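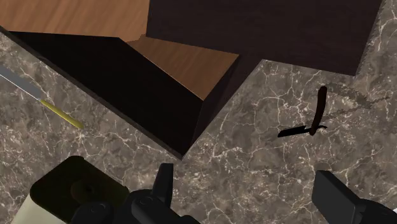
汉达德(Handard)厨房操作仿真组

刀具进场景的新规矩定下来了,顺便说说我们是怎么吵出来的

2020年5月26日

拖了这么久,组里那份《仿真场景刀具与尖锐物摆放守则》总算定稿啦!一共11条,从今天起所有新建的厨房场景都按它走。我是执笔的人之一,所以这篇小消息就由我来写,写得啰嗦一点大家多担待。

先讲讲为什么要弄这个东西。我们做厨房台面任务做了挺长时间,场景里放什么、怎么放,一直是谁搭场景谁说了算。杯子碗盘倒还好,一碰到刀就乱套:有的同事把刀尖朝着机械臂底座,有的朝外;有的平放在台面中央,有的紧贴着边。单看哪一个都没毛病,可是把大家的数据合到一起训练,策略就学得很拧巴。更要紧的是,这些策略以后要搬到Rivix那边的真机上去跑,仿真里养成的坏习惯,到了真机上可就是真刀了。

负责评审的Mariama Wumbei在一次例会上把这事挑明了。她的原话我记得很清楚:“仿真里没人会受伤,所以我们就懒得想刀朝哪边。可是策略不知道自己在仿真里。”大家安静了一会儿,然后就开始吵,一吵就吵了好几个星期(我嗓子都哑过一回)。

为了有个依据,我们把手头的场景记录翻了一遍,总共3,798条,凡是带刀具、剪刀、锯子或者螺丝刀的都拎出来人工复查。最后有207条被打了回来,理由五花八门,最多的是尖锐物离台面边缘太近,第二多的是尖锐物和要抓的东西靠得太近,夹爪下去的时候没有余量。说实在的,这个数字比我预想的大,我自己搭的场景也在里头,还不止一条,挺不好意思的。

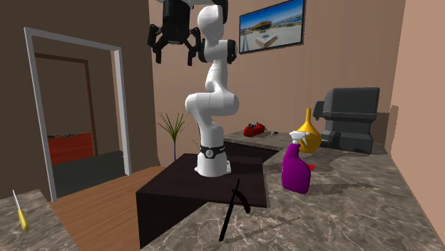 厨房仿真场景:白色机械臂立在深色桌台上,台面上放着喷壶、花瓶等物品。

守则的内容我挑几条大家最关心的讲。

第一条管的是距离。尖锐物到台面外沿至少要留出一个夹爪张开的宽度。这一条原来写的是固定数值,后来Asamoah项目的同事提意见,说他们换过夹爪,固定数值对他们不适用,这才改成按夹爪宽度来算。我觉得改得很好,换硬件的时候不用再回头翻文件。

第二条管的是朝向。刀刃和刀尖不许指向场景里标为“人员站位”的一侧,哪怕这个场景从头到尾都没有人物模型。有同事嫌这条太严,说随机摆放本来就是为了让策略见多识广,把朝向限制死了还怎么随机?这话有道理,所以我们留了口子:确实需要随机朝向的场景可以做,但要单独打标签,放进单独的集合,真机迁移的时候默认不用。

第三条是递送。凡是任务里有“拿起刀具交给别处”这一步的,一律抓柄,不抓刃,抓刃即使任务判定成功也算失败。这一条投票的时候没有一个人反对,是整份守则里过得最快的,前后也就喝半杯茶的工夫。

还有一条专门讲影子和遮挡,是我硬塞进去的!深色台面加上花纹,细长的东西本来就不好认,再来一道影子,看着像刀,底下其实是石头。守则要求复查的人至少从两个视角各看一遍,确认标注落在物体上,没有落在影子上。一开始大家都笑我小题大做,后来复查时有人真在影子上画了框,就不笑了。 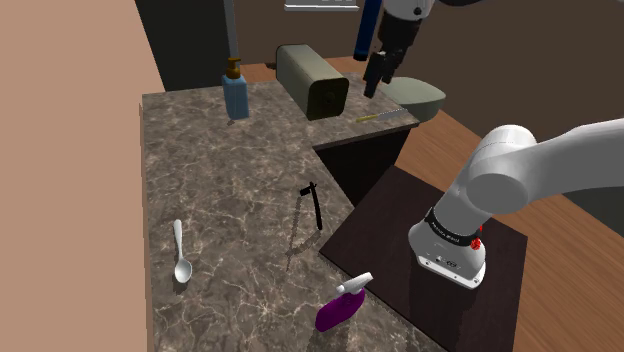

再往后几条是关于混放的,吵得也最凶。一派认为厨房台面就该乱一点,真实人家里谁会把东西摆得整整齐齐?另一派认为乱可以,工具和餐具总得分开。最后的写法是折中的:混放允许,但一个场景里有工具类尖锐物的时候,必须在场景说明里写明,不能光写“杂物若干”四个字了事。以前这四个字我也写过不少,以后不写了。

混放场景还多一道手续,就是开跑之前要抽20个初始状态出来看,由没参与搭建的同事来看,看完签字。这个点子是从Tretlow那边学来的,他们做仓储分拣,早就这么干了。我去他们那儿坐过一个下午,印象最深的是他们的检查单只有一页纸,字还特别大。我们这份本来有六页,回来之后我删了又删,现在附的检查单也是一页。字没有他们大,但好歹一眼能看完。

有人问旧数据怎么办。被打回来的那些不会删,会挪到归档目录,想做对比实验的照样能用,只是不再进默认训练集。已经用旧数据训好的策略,仿真里继续跑没关系,上真机之前要重新过一遍评审,评审表找Mariama要。她最近手上事情多,大家发邮件的时候把场景编号写全,别让她来回追问。

也有人问,这守则是不是只管刀。目前确实只管尖锐物。热源和液体这一块大家都觉得该管,喷壶啊、洗手液啊、烤炉啊,厨房里到处都是,但是怎么管还没想好。液体在我们的仿真里根本没有模拟,定了规矩也不知道怎么查。我个人倾向于先只规定摆放,别的放一放。这部分计划九月份再讨论,有想法的现在就可以往共享文档里写,写得越具体越好,“建议加强管理”这种就不用写了哈。

对了,新来的同事不用先背守则。场景模板已经按新规矩更新过,直接从模板开始搭,大部分要求自动就满足了。搭好之后跑一下检查脚本,距离和朝向两项它会报出来,影子和遮挡那一项还是得靠眼睛。脚本刚写完,误报肯定有,碰到了截个图发到组里的频道,我一般当天会回。

守则全文和检查单都放在组内文档的“规范”目录下,旧版草稿已经撤掉了,手里存过草稿的请换成新的,两版的条目编号对不上。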